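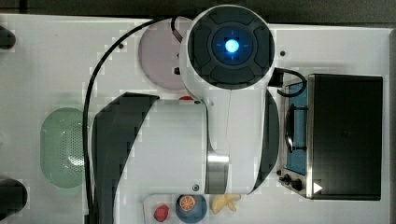
Baiba Grigaitė reckons I should stop moaning about the 29 bus and just walk. It's a fair point, but it's an hour each way and I finish at 8.

1/ The new timetable started in April. The last bus from Dabbas now goes before the evening shift ends. The one before it is full by the time it gets to us.

2/ I wrote to the bus company and got a form reply with a survey link. The survey asks how clean the seats are. It has no box for times. 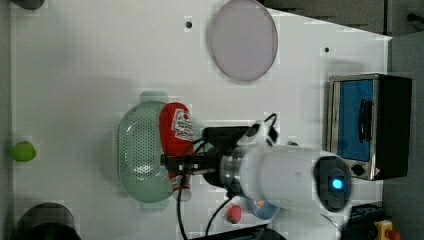

3/ What we're asking for:
One later bus, Monday to Friday. Same route, same stops.

4/ The petition is at 664 names. The council only has to look at it once it passes 500, so it's going in on Tuesday. Paper copies are still at the library desk

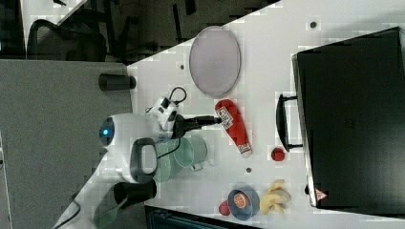 and you can sign there if you don't do things online. Put your postcode in or it won't count.

41 shares · 6 comments

Nabil Mansour: Signed. My mum gets a taxi home twice a week now.

Rasha Zoubi: Does it cover Saturdays?

Feven Nigatu: Not this time, weekdays only I think.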